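# The Yellow One

When the club in Tratimia closed, Kastriot Vidmar got the clothes. The others took the trophies, the bench and the good radio. He came late, on a Thursday, and the clothes were what remained.

He carried them up to his room in two bags and put them on the rack one after another. It was slow work. Most of them were dark, jackets and training trousers, and they smelled of the cellar. At the bottom of the second bag he found the yellow one.

He knew it at once. Evaristo Grasso had worn it for 17 seasons, in rain and in the heat of August, also when he was already too heavy to run. He used to stand at the side of the field and shout directions to Kastriot, who was ten years old and did not understand which side was left.

"Toward Kedent!" Evaristo shouted then, because the road to Kedent was on the left. Toward Kedent, toward the church. In this way the boy learned to play. 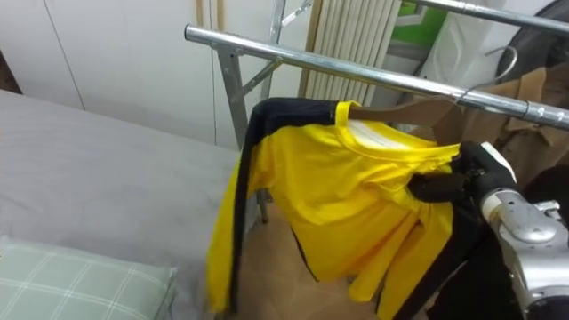 *Photo: K. Vidmar, private collection*

Kastriot gave it a wooden hanger. The yellow was still as bright as a lemon, and this surprised him. He had remembered it paler. The cloth was full of creases, and he thought he should iron it, but he did not know if such cloth could bear an iron. His mother would know. He looked at the clock and it was too late to call her.

He sat on the bed for a while. A bus passed in the street, and the long black stripe on the sleeve made him think of the wet road home after the away games, when Evaristo slept with his mouth open and the boys put sunflower seeds in his hat.

On Sunday he took the bus to Mukeo, nearly 180 kilometers, with the yellow one folded in his bag. Evaristo's daughter opened the door. Her father was in the kitchen, much smaller than before, peeling an apple.

"You are standing wrong," the old man said, when he saw him. "Go more to Kedent."

Kastriot took one step to the left.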